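What the picking arm changed at Plevell

Pravesh Joubert
20 May 2020

I have worked at the Plevell returns warehouse for long enough to have done most of the jobs in it. For the past few years I have run the mixed goods line, where parcels come back from customers and the contents have to be taken out, looked at and sent to the right shelf. Last July the company put in robot arms at one end of my line. I have been asked what I think of them often enough that I would like to write it down once.

The arms came from a firm called Hiron, and the software that decides what to pick up came from another called Drallier. People outside the trade tend to imagine a whole building of them. We have 6. They do one thing, which is to take a single item out of a bin of jumbled items and put it somewhere else. A person still opens the parcel. A person still checks whether the thing inside is broken, worn or the wrong colour. The arm does the part in between, and that part used to be the whole of the job for some of my colleagues.

I will start with what got better, as it is too easy to leave that out. Reaching into a bin all day hurts. It hurts the shoulder first and the lower back later, and the younger ones don't believe it until they have done two winters. On the old line one person would lift something like a saucepan or a doll out of a bin 800 times in a shift. Since the arms came, the people at that end of the line do far less of it, and I sign fewer forms for sore shoulders. I am glad of that. I had one of those shoulders myself.

The arms also took away the worst of the rush. In the old days the bins backed up after a holiday and the supervisor walked up and down behind us. Now the backlog sits in front of a machine, and a machine does not mind being looked at.

What got worse is harder to put in a report. The arm is slow with some things and quick with others, and the people around it have had to learn which. Anything with a clear shape and some weight to it goes well. Cloth is bad. Shiny metal is bad on some days and fine on others. When an arm gives up on an item it stops and a light comes on, and somebody has to walk over and sort it out. So the job has turned from steady work into waiting for a light. Several people on my shift find that more tiring than lifting. You can't settle into it. You can't talk to the person beside you either, because the person beside you is now two bays away, waiting for a different light. 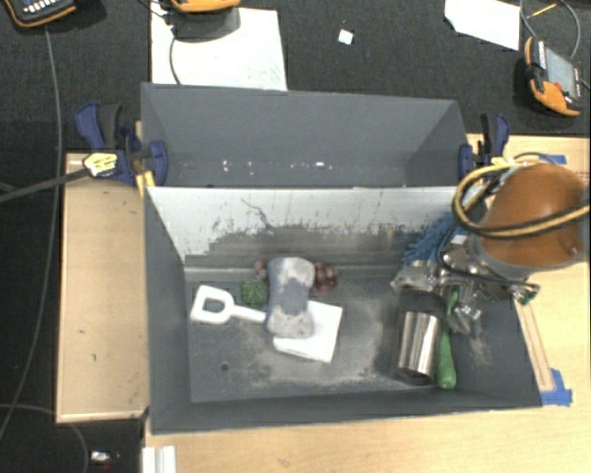 Does a picking arm mean fewer people on the line? At Plevell it has meant fewer people at the bins and more in the rooms behind them, with the total down by a handful who left and were not replaced.

I think that answer is fair, and I also think it lets the company off lightly. Not replacing people is a decision. When Tang, our other site, closed its evening shift, 40 people were offered places with us, and most of those places were on days. For anyone with small children or a second job, that was no offer at all. The arms did not close the shift. They made it possible to close it, and the managers would have been honest to say so in the same meeting. They spoke about the two things a fortnight apart, as if they had nothing to do with each other.

The new jobs are real enough. Pravesh Engelbrecht used to stand opposite me on the line (yes, we share a first name, and yes, the post got mixed up). He now spends his shift setting up test bins for the arms and writing down what they drop. He says it is the first work he has had here where anyone asked for his opinion. He knows what customers send back and how it lies in a bin, and the engineers from Hiron did not. In his first month he handed them nearly 200 notes. Some of the settings on the machines today come from those notes.

He is paid the same as he was before. I have raised this twice. The answer both times was that the grade for his post has not been written yet – and it has now been most of a year. If the knowledge in his head is good enough to go into the machine, it is good enough to go on his payslip. I don't see how anyone can argue with that, and so far the managers have not argued. They have only put it off.

I am not against the arms and I would not want them taken out. My shoulder would vote to keep them. What I would ask for is fairly dull. Tell people about the shifts and the machines in the same meeting. Put two workers at each group of bays, so that waiting for a light can be done in company. Write the grade for the people who teach the arms, and pay it from the day they started. The next order with Hiron is due to be signed in July, and all three could be settled before then.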